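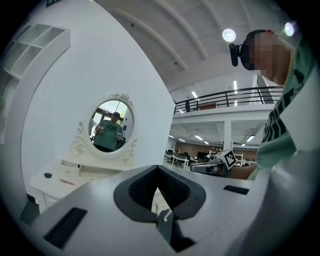 Wiebke Wiegand told me she'd never meant to learn the accordion, she'd only gone to Prosham to buy a lamp! The lamp had been sold, the accordion hadn't, and she carried it home on the bus with her knees squashed against the seat in front.

That was 17 years ago. I asked if it came easily and she laughed so much she had to put her tea down. "I knew 2 tunes by Christmas and my neighbours knew them better than I did." Lessons with Lutz Hamann helped (he still teaches her, mostly waltzes). "He makes me play the left hand alone until I'm sick of it – then he makes me do it again."

I wanted to know about the bellows, as mine wheeze terribly. Hers were patched in May and she paid 72 pounds, which I thought was a bargain. She's at the Clasero folk night most months now. "I still get the shakes before the first number," she said, "so I always start with a slow one."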